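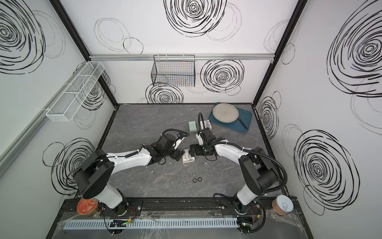
*O-rings, sponge, and the pan on its blue tray.*

I have been told, by more than one person and in more than one tone of voice, that the way to get control of a kitchen is to take everything out and lay it on a flat surface. Then you look at each thing and decide. There are books about this. My sister-in-law Loukia Giannakopoulos has read one and lent it to me in May with the good parts underlined, and I have now done the exercise with the small stuff, and I remain unconvinced.

My main complaint is O-rings. The ones on the marble are gray and black, and every one of them came into my life because something dripped. You buy a bag because the hardware store won't sell you a single, you use one, and the rest go in a drawer with the birthday candles. The book says to ask when I last used an item. Well, the last time the faucet leaked. The book would like me to throw them away and buy them again when I need them. I priced a replacement kit at Leclerc and it was $7, plus the drive, plus finding out at home that it's the wrong size. I'm keeping the rings.

Prodromos Michailidis, who has fixed more faucets than I have, claims gray and black are different rubber and I shouldn't mix them. I asked him which was which and he changed the subject. I have looked this up since and as far as I can tell the color by itself doesn't tell you much, you need the packaging, and who has the packaging? They're going in one small jar together. If that floods the place I'll post a correction.

The green sponge is a different matter. I don't have strong feelings about sponges but apparently everybody else does. I've read that you should replace one every week, that you should microwave it, that you should never microwave it, and that you should give up and use a brush. Most of the people saying this have a brush to sell. I rinse mine, squeeze it out, and leave it lying flat, which I've also been told is wrong -- it should stand on its edge so the air gets to both sides. Loukia swears by a Nanetano sponge stand. It is a piece of bent wire and it costs $11. I could bend a wire.

Next to the sponge is a crumpled white and gray thing that I'm not going to defend. Every clear-out has one of these. It's trash, probably, and it will stay where it is until I need the space.

Then the frying pan. Gray, round, black handle, and the only thing I put on a tray, mostly to see if the tray idea made any sense. The theory is that a tray makes a "zone" and a zone stays tidy. What I've noticed is that the handle sticks out past the edge of the zone and catches your sleeve when you walk by. I tried turning the pan and then it stuck out somewhere else. A bigger tray would fix it, and a bigger tray is exactly what these people want you to buy. Jumus makes one. Of course they do.

The little white holder with the raised edges I do like, I'll admit that much. I had it down as clutter and now I think it might be the right thing to keep by the sink for whatever you take off a faucet while you're working on it. Small parts roll. A raised edge is worth something.

As for the white specks all over the marble around it, the book has nothing to say about crumbs, in 30 chapters. A damp cloth is still the best organizing product I own.

So the result of the great sorting is one jar of rings, one sponge under review, and a pan that is going back on its hook as soon as I finish typing. Loukia wants me to do the big cabinet next. I said maybe -- she knows what that means.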